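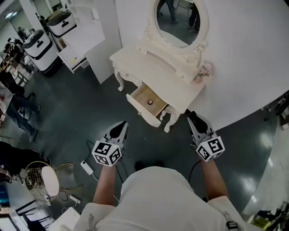 *阅读时间：四分钟左右*

**Sornska 家庭隔间套装**,给移民接待站、临时安置点、过境收容大厅用的。Nostik 出品。一套围出一个家庭的单元,有门帘、有顶网、有门牌袋。不打钉,不上墙,地面也不用钻孔。

先说适合谁。体育馆、旧仓库、码头候船厅,临时改成接待点,几十张床一字排开,灯整夜亮着,带孩子的和单身的挤一块儿。这种地方最缺的往往是一块能拉上的布。Sornska 就是干这个的。

不适合谁:露天营地。风一大就不行,别买,买帐篷去。也不能拿来做关人用的隔离间,门帘没有锁扣,以后也不会加,这种询价我们不接,问过几次了。

## 一套里有什么

- 立柱、横杆,铝管,插接式,管口带编号
- 围布四面,其中一面带门帘,里外都能拉开
- 顶网一张,透光透气,不挡喷淋
- 底座配重袋,空袋发货,沙或水自己灌
- 门牌袋一只,插家庭编号卡用,不建议写名字
- 图示说明书,没什么字,几种语言的人都看得懂
- 备用插销一小包(容易丢,先收好)

床不含。床垫不含。灯也不含,要的话另外报价。

## 规格

- 单套净重:23 公斤
- 围布高度:222 厘米
- 两个人搭一套:大约 10 分钟,头一回慢些
- 围布水洗温度:60 度,可以机洗,别用漂白水
- 颜色:米白、浅灰。深色停了,接待站反映里面太暗,小孩不肯进去
- 围布阻燃处理,检测报告跟货走,消防验收时直接交

围布是不隔音的。再说一遍,不隔音。隔的是视线。有客户收到货来投诉说还是听得见隔壁哭,页面上一直写着的。

## 按装顺序

1. 地面扫干净,画好过道线。过道宽度照当地消防的要求来,我们不替你定。
2. 底座先摆,配重袋灌好再立杆。顺序反了会倒。
3. 横杆对编号插,听到咔一声为止。
4. 挂围布,从后面那一面开始,门帘那面最后。
5. 顶网四角扣上,不要绷太紧。
6. 推一下立柱,不晃就行。晃就回到第二步。

连排的话相邻两套可以共用一面围布,省下的留着替换。连排别太长,中间要断开留出口。 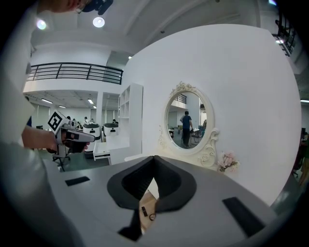

## 清洗和换家庭入住

一家走了,围布全拆下来洗,杆子用普通清洁剂擦。有虱子、疥疮的情况,围布单独装袋,60 度洗完再烘干,门牌袋换新的。顶网容易积灰,常常忘,写进值班表里吧。

破了怎么办:小口子用套装里的补片,熨斗烫一下。大的换整面,围布单卖。立柱弯了不要掰回去再用。

## 用过的地方

Harholm 过境接待站,去年 10 月开始用,旧渡轮候船厅改的。他们的反馈,挑几条照抄:

- 夜里吵架少了,不敢说全是隔间的功劳
- 门帘拉环太小,戴手套不好拉(已改,新批次换了大环)
- 哺乳的妈妈不用再排队等那一间小房间
- 值班的人一开始不习惯,看不见里面。后来定了规矩,进去之前先出声,等里面应了再掀帘子

最后这条建议大家都照办。帘子是住的人的,不是值班室的。

## 订货

成套卖,不拆杆件,围布、插销、门牌袋除外。仓库在 Solanki,现货当周能出,量大先写信问,别直接下单。

公共机构和救助团体可以先收货后付款,要盖章的采购单。运费另算,偏远岛屿会贵一点,没办法。

租也可以,最短一个月,还回来要洗过。没洗的收清洗费。

## 常被问到的

**能放上下铺吗?**
能,但上铺的人坐起来头会高过围布,还是用单层床吧。

**轮椅进得去吗?**
进得去。门帘那面没有底杆,地上是平的。

**一套住几个人?**
两个大人加两个小孩比较合适。再多就两套打通,中间那面围布不挂。

**不用的时候怎么放?**
全收进两只提袋里,杆子一袋布一袋。围布干透在收,不然发霉,发霉不保修。

**能印标志吗?**
能印,小的,印在门牌袋上。围布上不印,住的人不想每天睡醒看见谁的标志。

页面更新:2023年3月17日。价目表重做中,先来信问。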